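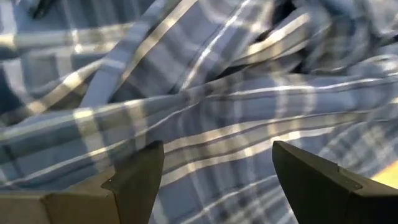

Blue-gray plaid with cream stripes, awaiting folding.

Drulstead's library wants its blankets folded. The reading room lends 23 of them to chilly patrons each November, and most come back in a wad. "I have seen neater laundry in a dorm," said branch manager Priya Marchetti. A free folding class starts at 5 p.m. in the reading room. Blankets are provided. Patrons who already fold theirs are welcome to come and feel superior.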